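The Bracket Count

The bins from the Grisik plant arrived mixed. Géza Hegedűs signed for them at 2 in the afternoon and wrote the word mixed on the delivery note, underlined, because the form had no box for it.

The procedure for mixed stock was in the binder. Sort by profile, then by length, then by finish. Set bent pieces aside on the left. Anything that could not be matched to a drawing went on the shelf marked Kamolrat, after the customer who had once paid for a great many parts that matched no drawing.

Boonsong Kongkaew had written the procedure 18 years earlier. His handwriting was still in the margins. Next to the entry for slotted brackets he had added: hold up to light, look through slots, burrs show on the lower edge. Next to the entry for flat bar he had added nothing.

Géza read the page twice and put the binder back. He had worked under Kongkaew for six years and knew most of it by heart, but the audit required that the binder be opened.

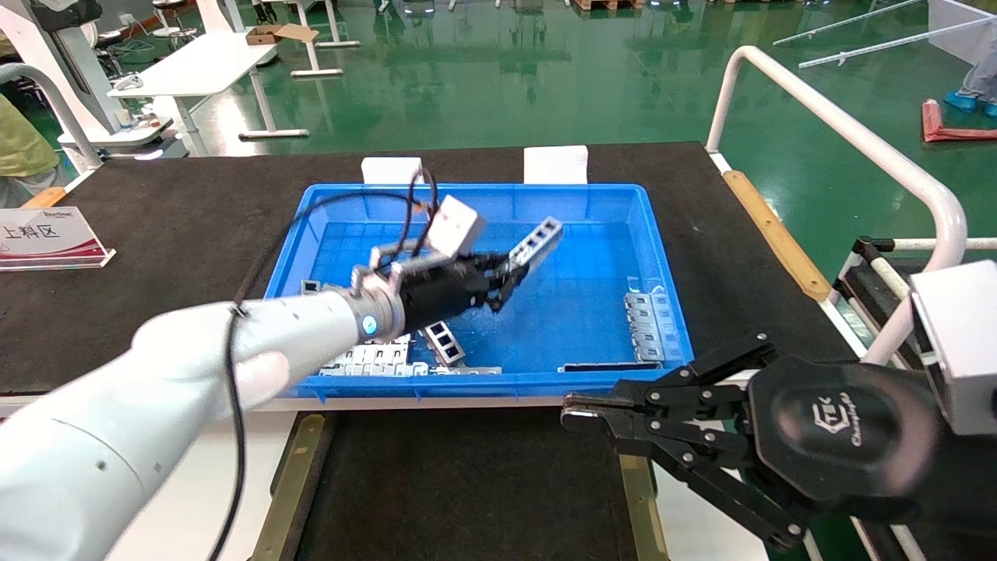
The order was for 200 slotted brackets, gray, long pattern, for the Wirketti shelving line. The order did not ask for the silver ones. It did not ask for flat bar. Grisik had sent both, as it did every February, when the plant cleared its floor and billed by weight.

By four the first tray was full. Géza checked it against the gauge. The gauge was a steel plate with two pins in it, and a good bracket dropped over both pins without being pushed. One bracket dropped over the first pin and stopped. He turned it around and it stopped again. He measured the slot spacing with the caliper, wrote down the reading, and went to look for the drawing.

There was no drawing. There was a sheet in the back of the cabinet, dated in June of a year that had been torn off, for a bracket with the same spacing. The title block said Porkuvton. The quantity was 2000. In the box for approval were the initials B.K., and under them, in the same pencil: do not scrap, they will ask.

Géza telephoned him. Kongkaew answered on the ninth ring.

"Porkuvton," Géza said. "Long pattern. The spacing is off."

"It is not off. It is theirs."

"Did they ask?"

"Not yet," said Kongkaew. He wanted to know how many there were. Géza told him one so far.

"Check the rest," Kongkaew said – and then, after a pause, "Is it gray?"

"Gray."

"Then look on the lower edge."

Géza held it up to the window. There was a burr beneath the fourth slot, small and bright. He wrote it down, put the bracket on the shelf marked Kamolrat, and went back for the next one.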